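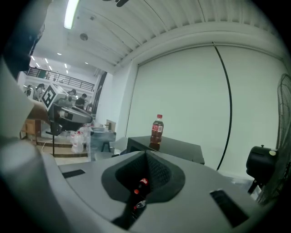 Where can Wiver residents take plastic drink bottles now that the Clollier Street drop-off has closed?
Bottles can go to the Herath Hall counter, on the ground floor next to the side entrance, during normal hall hours.

18 January 2020

The town of Wiver has moved its bottle return point to Herath Hall, after the old drop-off on Clollier Street closed at the end of last year. The new counter takes plastic soda, water and juice bottles in all the usual sizes, from the small ones sold at checkouts up to family size.

The change was made by Vodari, the company that handles recycling for the town. Vodari said the Clollier Street site was too small for the number of bottles coming in and had no room for cars to wait. It took in nearly 1000 bottles on its busiest day last July, and the bins had to be emptied 3 times before closing.

Bottles should be empty, with the cap screwed back on and the label left in place. Vodari used to ask for caps to be removed, but loose caps are small enough to fall through the sorting belts and most of them ended up in the trash. The labels help staff sort the bottles by type – a cola bottle with its wrapper torn off takes longer to deal with than one that still has it.

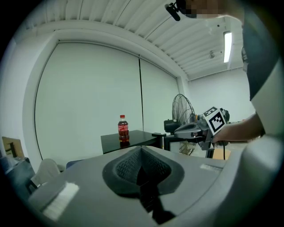 Cola bottles make up the largest share of what is returned in Wiver, followed by water. Bottles with drink still in them will be handed back at the counter. There is a sink in the hallway for anyone who needs to pour one out, and a quick rinse is enough. Sugary drinks leave a sticky film that spreads to everything else in the bag, and it attracts wasps in the warmer months.

Crushed bottles are accepted as long as they are not folded flat. Glass, cans and milk jugs are not taken at Herath Hall and should still go out with the curbside collection.

Each household can bring up to 70 bottles per visit. Schools and clubs with larger amounts are asked to call Vodari first so that a cart can be set aside. Parking is free behind the hall, and the side entrance has a ramp.

Signs at Clollier Street will stay up through the end of the month. Vodari asks residents not to leave bags at the old gate, as there is no longer a pickup there.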